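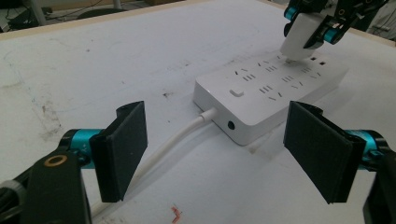
Workplace & Facilities Team | Staff Stories

I'd been meaning to sit down with Fenna Prins for ages. She looks after desks, cables and everything with a plug on it across our two floors, and if you've ever emailed to say your lamp won't come on, it was Fenna who wrote back (usually within minutes!).

We met in the small room behind reception, where she had a white power strip on the table before I'd even found my pen. "Ask me anything," she said, "but I'm going to talk about sockets."

So we talked about sockets. When the Hulik building opened in July there were 76 desks and, by her reckoning, 300 complaints about where the power was. "People had their chargers trailing across the walkway. I had a box of old strips from the Carretero office and half of them had no switch."

The switch matters to her. She likes a rocker at the cable end, before the first sockets, so you can find it with your thumb. She likes a mix of two-prong and three-prong openings too, as our visitors turn up with all sorts. And she has strong views on big square plugs. "Put them at the far end. Start in the middle and you've blocked next door before lunch."

I confessed that mine is in the middle. She wrote something down.

What about white, I asked, doesn't it get grubby? "Oh, it does, and then you wipe it. Black cable on a white desk looks like somebody left in a hurry." She'd rather have a thick cable with a gentle curve in it than one pulled tight, and she goes round loosening them in the evenings. Teodoro Panganiban, who shares her office, once timed her at 16 minutes for the whole upper floor.

Next on her list are the meeting tables in Sulico, which still have one wall socket between them. "I've asked for 3,000 to do the lot properly," she told me, already winding up a spare lead. "Send me your desk number and I'll come and move that plug."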